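Jennylyn Dalisay
04/12/2019

Moved out of the Galbridge apartment last month and I'm still going through boxes. Putting down what I learned about getting rid of stuff, in case it helps someone. Thread.

Start with the things you don't have feelings about. Cords, lids, takeout menus. I filled two trash bags before I had to make one real decision.

Kid stuff and toys are harder. My rule was that if it hadn't been picked up since January, it went in the donate pile. I broke the rule twice.
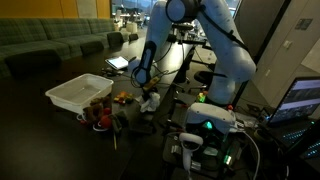

Plush toy, something round and red, white tub.

Tubs are better than cardboard if you'll be storing things for more than a few weeks. Cardboard gets soft in a damp basement. I lost a box of winter hats that way.

Don't buy the tubs first, though. I bought 14 and used 8. The rest are stacked in the hall and the store won't take them back without the receipt.

Paper: I kept taxes, the lease, medical, and one folder of letters. Everything else got shredded at the Tavham library. They let you bring one grocery bag per visit, so it took a while.

Selling is slow. I listed a lamp, a bike rack and a set of plates. The plates went for $60, and the lamp is still sitting by the door. If you want it, message me.

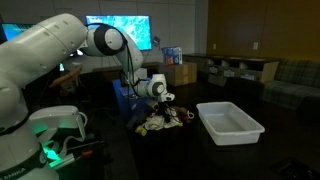 Saodah Ginting asked what I do with the pile I can't decide on. I tape the box shut, write the month on it and put it in the closet. If I haven't opened it in a year, I'll drop it off as is.

She does hers one drawer a night and says it takes some 14 minutes. I tried that and kept stopping to read old birthday cards.

Call the donation place before you load the car. Mine stopped taking bedding and I had to drive four bags back home. An animal shelter took the towels but didn't want the pillows.

Batteries don't go in the trash here. The hardware store on Fawzy has a bin inside the front door. Paint goes to the county site, mornings only.

Still left: the closet, the tool box and whatever is under the bed. Will add to this when I get to the tools.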